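**For release in November**

# Bomine Opens Its Tap Water Trail, and Wedevlow Can Fill Up for Free

Bring your own cup! Starting the first Sunday of the month, anyone walking, biking or just wandering through Wedevlow will be able to stop for free, cold drinking water along the new Bomine Tap Water Trail, a loop that links the old mill quarter, the Leblanc riverfront and the hilltop streets of Cosard.

The trail has 10 public taps, all on town water and all open around the clock. Each one has a tall spout for bottles, a low spout for kids and wheelchair users, and a bowl at ground level for dogs (the dogs of Cosard have been testing theirs for two weeks already, and there have been no complaints). The full loop takes a little under two hours on foot if you don't stop, but we very much hope you'll stop.

Bomine started out as a repair shop for kitchen faucets and has been fixing leaks in Wedevlow for longer than most of our staff have been alive. The trail grew out of a question we kept hearing at the counter every summer -- where can I get a drink of water downtown without buying something? For years the only real answer was the fountain behind the Leblanc bus stop, and that one froze solid and cracked four winters ago.

So last spring we put a paper map on the counter and asked people to mark the places where they'd want a tap. We expected a few dozen marks and got 331 of them, along with a lot of notes in the margins. One person drew a very good duck. The marks bunched up along the river path, around the two playgrounds and at the top of the Cosard steps, where anyone who has climbed them in July knows exactly why.

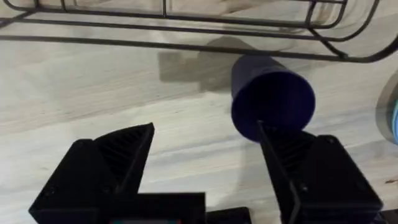 The Cosard tap was the one most people asked for by name, and a reader of our shop newsletter wrote in to say she had been carrying two full bottles up those steps every morning and could now leave both of them at home. Another wanted to know if the water would taste the same at the top of the hill as it does by the river. It does! All the taps draw from the same supply, and the line up to Cosard was replaced this summer, so the pressure at the top is better than it has been in years.

Getting there took some digging. Crews laid 4,000 feet of new pipe, most of it under sidewalks that were due for repair anyway, and the Leblanc stretch had to wait while an old stone drain was mapped and carefully worked around. We want to thank the shops on that block, which put up with orange cones outside their doors for most of September and still sent out coffee.

Every tap shuts itself off after a few seconds, and the runoff from the riverfront taps goes straight into the planting beds beside the path. The beds are bare at the moment, but they'll be filled with bee balm and asters come spring. In cold weather the lines drain below the frost level after each use, so the taps should stay on all winter. If one does need to be closed, a red tag will be hung on the spout and the closure will be posted in our shop window.

Opening day begins at the Leblanc riverfront at 10 in the morning with a group walk around the loop. Go as far as you like and peel off when your feet have had enough. There will be a blind tasting (town water against three kinds of bottled -- come and see if you can tell them apart), a table for kids to decorate their own cups, and soup at the finish in the Bomine yard. We'll also be handing out 2,000 pocket maps showing all the taps, the benches, the public restrooms and the two places where the path gets muddy after rain.

The walk is free and there's no sign-up. Strollers and wheelchairs can follow the whole route except the Cosard steps, and a signed detour goes around them by way of the old tram road. Please keep dogs on a leash near the playgrounds. If it pours, the soup and the tasting will move into the shop and the walk will go ahead anyway.

Maps will also be available at the Bomine counter and the Wedevlow library from opening day on. Reporters who would like to see the route early, or talk to the crew who laid the pipe, can stop by the shop on any weekday morning.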